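4. Parking the arms and checking reach in the simulated cell

I do this section every time I load the Girel two-arm model, even when I only changed one line in the config (especially then!). It takes 11 minutes if the scene loads cleanly.

1. Start the Weltska viewer and pick the brick corner scene.
2. Switch to the robot's own view, so you're looking out over the white body.
3. Send the left arm to its upright park pose, fingers up.

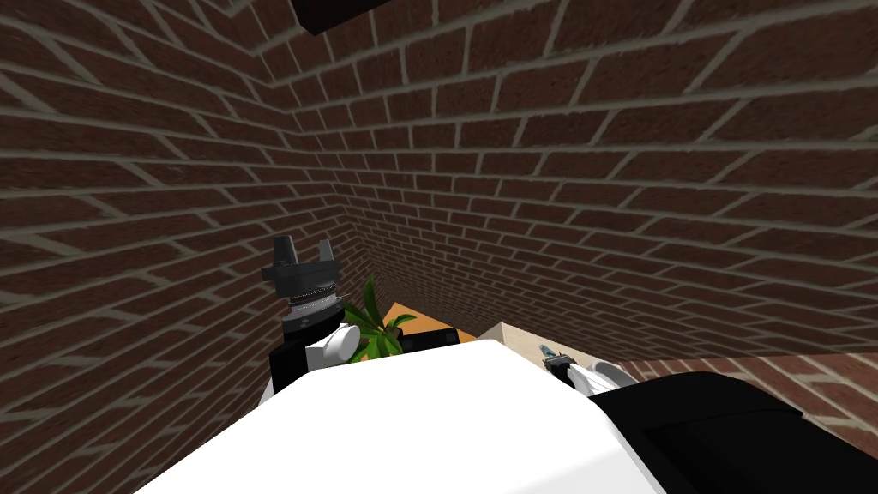 Halvard Wallin
Cell setup and maintenance, Clurasside

4. Set the right arm's speed to 100 mm per second. I used to go at 400 and spent my days resetting the scene.
5. Jog the right gripper in slowly toward whatever you plan to pick, and stop short of it.

Note: if the left arm sags after parking, your joint offsets didn't load. Close the viewer, reload the offsets file and go back to step 1. Stellan Løken keeps the good copy in the Solheim folder, so please don't save over it.

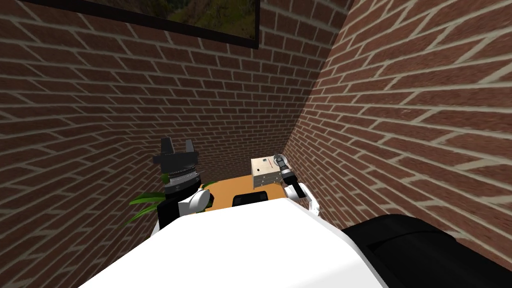 6. Hold both arms still for some 2 minutes and keep an eye on the joint readout. A little flicker in the last digit is fine with me, but a number that keeps creeping one way means the gains need another look.
7. Save the pose under a new name.

Caution: never open both grippers from the same command while you're still tuning. I've lost a whole afternoon's log that way!

Last checked on May 28, 2023.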